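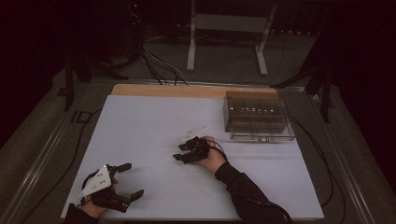

Why did the second batch of hide glue go stringy when the first one didn't?
Too much heat, I think. The first pot stayed low all afternoon, and the second sat on the high setting while I was on the phone with Carmela Bravo.

June, 3:40 pm, glue bench

OK so, batch 2. Same granules as before (the Orkow bag, lot 1634), same water, same soak in the fridge overnight. It looked lovely going into the pot! Then I got talking, and by the time I came back there was a skin on top and the stuff underneath pulled off the brush in long threads. Smelled worse too. I thinned a bit of it with warm water and tried it on scrap maple anyway, and the joint let go when I leaned on it with my thumb. Out it went.

Yee-man Chow thinks the thermostat on the Firemach pot reads low and has for a while. Could be. I stuck the candy thermometer in a pot of plain water and it climbed well past what the dial said, then drifted back, then climbed again. I don't love that. Going to put a wet towel under the lid and keep the dial down at 3 until I can borrow another pot to compare.

Batch 3 is soaking now. Changes: a little less water, no walking away, and I'm straining it through the old nylon mesh before it gets near a brush. Want to try five test joints this time, all maple, all rubbed and left without clamps, and break them tomorrow after lunch. If you're reading this and you need clamps, take them, I really won't be using any.

Other stuff while I remember. The Ogundipe chair still needs its back rail done and the old glue in those mortises is rock hard in one and crumbly in the other, so somebody before us used two different things. Warm water and vinegar softened the crumbly one. The hard one just sat there laughing at me. Might be epoxy, ugh.

Carmela says the Clisier brushes shed if you soak them too long (mine did, all over batch 1). Buy the cheap ones with the wire wrap again.

6:15 pm. Granules swelling nicely. Lid on, fridge shut, label says NOT SOUP.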